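Out and about: Pamham opens its doors

Quick one this month, newsletter is already late. A group of us went over to the Pamham open day in March, the one Clastedora put on for local growers and packers. Good turnout. Parking terrible, go early next year.

Main draw was the produce sorting demo, project name Dendico. Two arms, one table, a pile of groceries. Idea is simple enough: lemons with lemons, garlic with garlic, peppers with peppers. Anyone who has done a shift on a packing line knows that job. Anyone who has done it in Febuary knows it better.
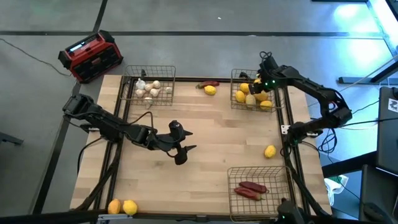 Lemons, garlic and chili peppers at the Dendico table.

We caught the 2 p.m. session. Some notes, in no order.

Grippers are plain two-finger ones. I had expected suction cups. The team told us they want one tool for everything, garlic included, and garlic is the awkward one. Odd shapes, papery skin, rolls whichever way it likes. Lemons they called the easy crowd-pleaser. Peppers somewhere in between, depends on the stem.

Speed: slow. Slower than our slowest packer and I will not be saying who that is. Clastedora were upfront about it. They want 100 picks in a row with no dropped fruit before they even start on pace. Fair enough, bruised fruit is bruised fruit however fast it got there.
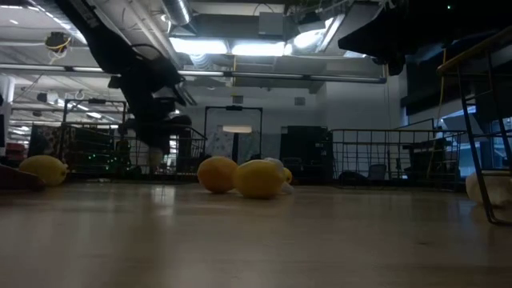

Questions afterward went on for a good while. Cost came up first, naturally. No price yet, they are not selling anything this year. Somebody asked about wet produce straight from the wash and got a "we'll get back to you." Same answer on leafy greens. Cleaning the fingers between batches is done by hand for now and they took notes when we grumbled about it. They also asked us plenty, mostly about crate sizes and how mixed a returns bin gets. Very mixed, we said.

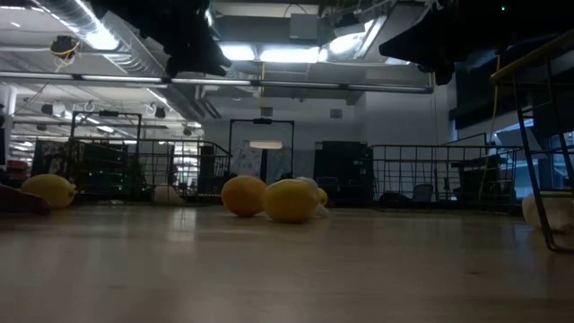
Lemons out, gripper overhead.

Also worth a mention: the Oh stand by the entrance, small outfit doing crate labels, nice people, free pens. Coffee ran out by 3. Bring your own.

Pamham say there will be another open day in the fall, with onions and possibly potatos added to the demo. If you want a seat in the van put your name on the sheet by the office door. There are 4 places left and two of those are half promised. Closed-toe shoes please, they do check.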